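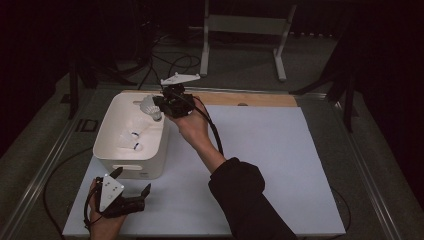 Dindau court, day 2 of the Jikar bribery case. Prosecutors say the company paid a port official for 10 permits. He denies it.

The judge let in 1,429 pages of bank records over a defense objection.

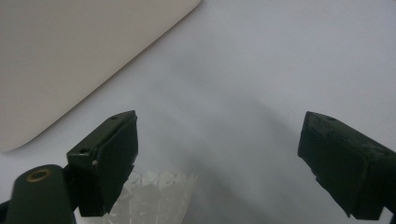
Kathleen Cullinane replied that the records were sealed in March and asked who opened them. The court clerk did, on the judge's order.

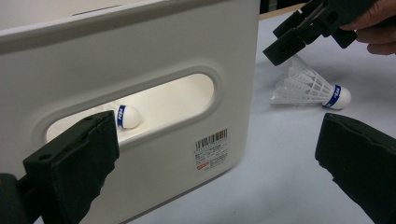
Defense lawyer Cillian Moynihan questions the bank witness next. The records are kept in a white plastic box like this one, with the same oval handle opening. Court resumes after lunch.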